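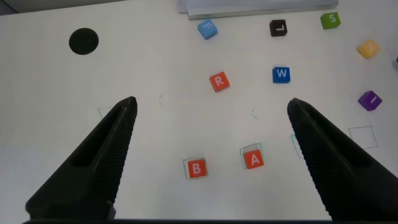
Print | E-mail

Do "must-see" lists tell visitors anything? A study of online guides to Honorato

Travel and Tourism, second-year group project, final report

1. Why we did it

Anyone who has planned a short break knows the kind of page. It promises the best things to do, it has a large blue photograph of the sea at the top, and it tells you that you are going to fall in love with the place. Our group wanted to know how much of this is written by people who have been there, and whether visitors find it useful once they arrive.

We chose Honorato, a small harbour town with an old quarter, a fort and two beaches, for the dull reason that three of us had been there on the first-year field trip and knew where the buses stopped. It also gets a lot of attention online for its size. The tourist office did not sponsor the work and did not ask for it.

2. What we looked at

We collected 28 lists in January, all in English, all found on the first few pages of search results. We left out anything that was openly an advertisement for one hotel. Between them the lists named 91 different things to see or do, from the fort (on nearly every list) to a lemon grove that we have never managed to find on a map.

Two sources came up again and again. Brindetti is a travel guide site with a page for every town on that coast. Kalatton is a booking app that sells tours and tickets, and its "inspiration" pages sit right beside the pay buttons. A good number of the smaller blogs link to one or the other, and the wording travels along with the link. "A maze of honey-coloured lanes" turned up so often that we stopped noting it down. The lanes are mostly grey, in our memory, but we would not put that in a table.

We sorted every entry into one of four groups: free and easy to reach, free but awkward, paid and independent, and paid through a booking partner. This took longer than planned. Several entries gave no price and no opening hours, and one told readers to "ask a local for the way up", which is not much use when you are trying to decide whether it is awkward.

3. What the lists had in common

The order was the first surprise. We expected the paid tours to crowd the top, and on the Kalatton pages they did. On the blogs they tended to sit fourth or fifth, after the fort, the harbour and the old quarter. You could read this as the writer's taste. We suspect it has more to do with where a reader has usually scrolled to by the time they trust the page, although we can't prove that and our tutor has warned us twice about guessing at motives.

The second finding was how little the lists change. Six of them still recommended the Saturday-style craft market in the upper square. On our field trip there was no market, and the café beside the square said it had closed two summers before. Pages marked "updated this year" were no better on this point than pages with no date at all. We would treat the word "updated" with great caution.

The third was food. Every list praised the food. Very few named a dish, and fewer named a place to eat it. Where a restaurant was named, it was usually on the harbour front, with a terrace and a view.

We wrote to both of the larger sources with the same short set of questions: who writes the pages, how often they are checked, and whether position on a list can be bought.
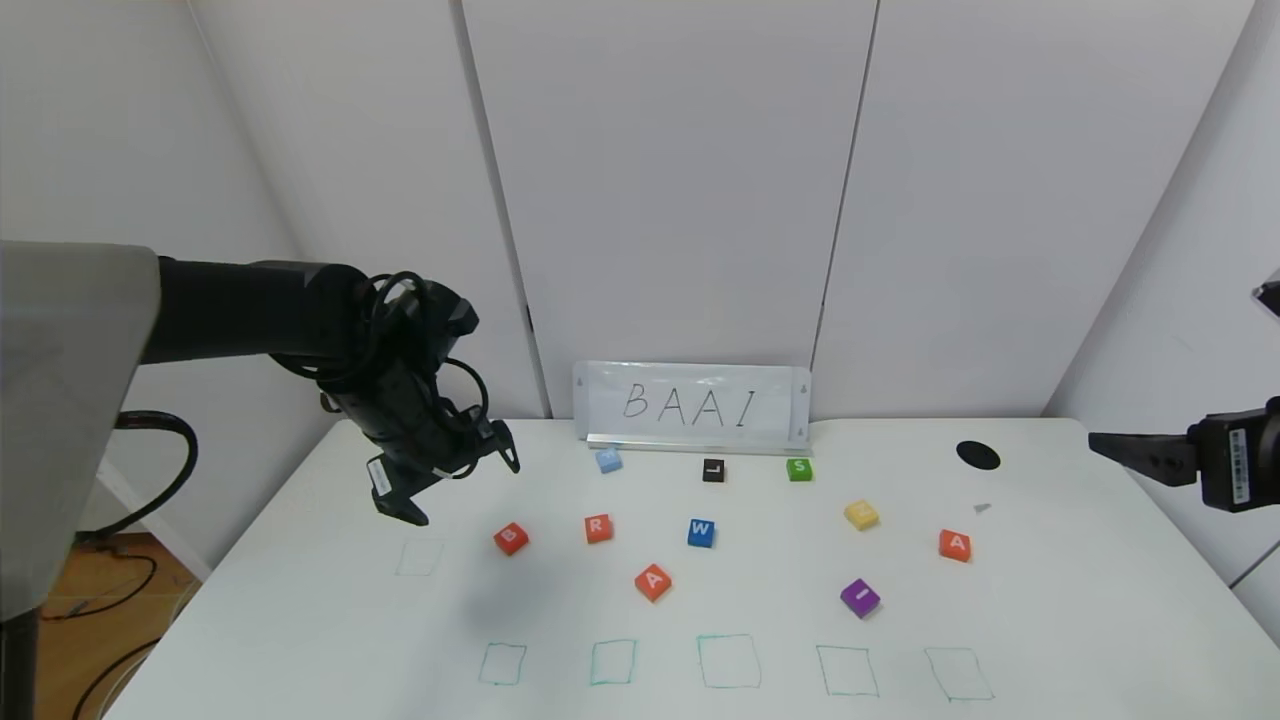 Brindetti answered first, saying that its pages are "reviewed on a rolling basis by an editorial team with strong regional knowledge" and that no attraction can pay for a higher place. It did not say how long the rolling takes. When we asked whether anyone on the team had been to Honorato since the market closed, we were thanked for our interest and pointed to a form for reporting errors. We filled it in. At the time of writing the market is still on the page.

Kalatton said that order depends on "popularity and traveller satisfaction". Popularity appears to mean bookings, so a free clifftop path can never be popular, however many people walk it.

4. What visitors said

We handed out 200 questionnaires through Bendel, a small ferry company that runs the crossing to Honorato and let us leave them on the seats. We got 70 back. That is not a bad return for paper on a boat, but the people who fill in a form on a ferry are people with a pen and nothing better to do, and we don't claim they stand for all visitors. It also rained on both the afternoons we chose, and we think it made the answers grumpier.

Most of those who replied had read at least one list before travelling. Asked what they enjoyed most, they wrote down things like the walk back from the far beach, a bakery, sitting on the harbour wall, and the ferry itself. Some of these were on no list at all. The fort was mentioned often, usually with the word "busy" - or, in one case, "a car park with battlements".

We also asked whether the lists had been helpful. Here the answers were kinder than we expected. Plenty of people said yes, it helped them choose the town in the first place. So perhaps we had asked the wrong thing. A list may be good at getting someone on to the boat and poor at telling them what to do when they get off it.

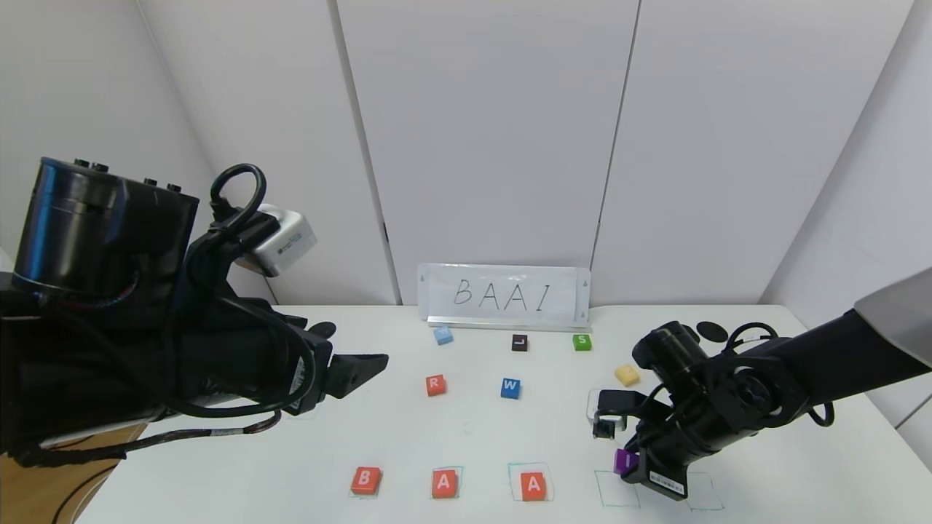
The most common type of entry in our table was the one we ended up calling "reach without grip". These are entries that cover a great deal of ground and come back with no detail: "explore the coastline", "soak up the atmosphere", "discover hidden coves". No cove is named. One of us pointed to the left-hand arm in the photograph, stretched out over the white table with its gripper open and empty, and said that was the entry on hidden coves exactly. The name stuck, and it is used in the appendix tables as RWG. We did try to be fair. If an entry gave even one checkable fact, such as a bus number or a closing time, we took it out of the group.

5. Problems with our own work

We only looked at lists in English. The lists in other languages may be better, or copied from the same source.

Three people did the sorting and we didn't always agree. The boat trip round the headland was moved between groups more than once, and it is probably still in the wrong one.

We compared the lists partly with our own memories of a field trip, which lasted four days and included a lot of time in a hostel kitchen. A second visit would have helped. There was no money for one.

Lastly, we started out expecting to find that the lists were poor, and we should admit it. Somebody who began by liking them might have scored a few entries more gently.

6. What we would suggest

To visitors: read one list, not nine, and check the opening hours with the attraction itself. Ask on the ferry. The Bendel crew were better informed about the buses than anything we read.

To the tourist office: write to the sites about the market, and keep writing.

To next year's group: choose somewhere with fewer lemon groves, and agree on what "awkward" means before opening the spreadsheet.

Appendix A (sorting table) and Appendix B (questionnaire) are held with the department copy.

Print this page | E-mail this page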